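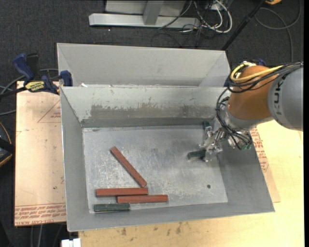
Figure 18. The demonstration bin, with blocks at the left and the gripper at the right.

Section 6. Running the Bin Demonstration for Visitors

This section covers the open day version of the block demonstration. It assumes you have finished Section 5 and that the arm powers up without complaint. If it complains, go back to Section 5 and take your coffee with you.

6.1 Before the doors open

1. Check that the bin is clamped to the table. Push it firmly from each side. A bin that moves for you will move for the arm, usually in front of the largest group of the day.

2. Look over the cables at the wrist. They should hang in easy loops with enough slack for the arm to turn. Do not tidy them with tape. Marisol Manríquez tidied them once and we lost a morning.

3. Load the program named Murkel from the Kiani menu. Murkel Old is also in the menu. Leave it alone.

4. Set the speed to 60 percent. Full speed impresses people for one cycle and then they stand too far back to see anything.

5. Place the red and green blocks on the floor of the bin, clear of the gripper. They may lie at any angle. Visitors like to see a mess, and so does the program, up to a point.

Note: The scuffs on the bin floor and back wall do not need polishing out. Polished metal throws glare, and the Skitik vision software believes in glare the way some people believe in horoscopes.

CAUTION: Keep hands out of the bin whenever the arm is enabled. This applies to staff, to visitors, and to anyone who used to work in a factory and knows what they are doing.

6.2 Running the demonstration

1. Ask the group to stand behind the floor tape. Ask again.

2. Press ENABLE, wait for the steady light, then press START.

3. Let the first cycle run without talking over it. One full cycle takes 228 seconds at the open day speed.

4. If the gripper misses a block, do nothing. The program tries again by itself. Visitors enjoy the second attempt far more than a clean first one, and several will offer it encouragement.

5. When the cycle ends, press STOP and wait for the arm to park before you put the blocks back.

CAUTION: STOP is a pause. To reach into the bin, press STOP and then turn the key to OFF. Keep the key in your pocket.

6.3 If something goes wrong

Message 277 (no part found): A block is lying tight against a wall. Turn the key to OFF, move the block toward the middle, and restart from step 2.

Arm stops halfway: Someone has leaned on the Groter gate. Close the gate, reset, and thank them for their interest.

Any other message: Write down the number and call Safta Preda on the internal line. Please read her the number before you describe the noise.

Section revised 22 January 2019. For shutdown after the last group, go to Section 7.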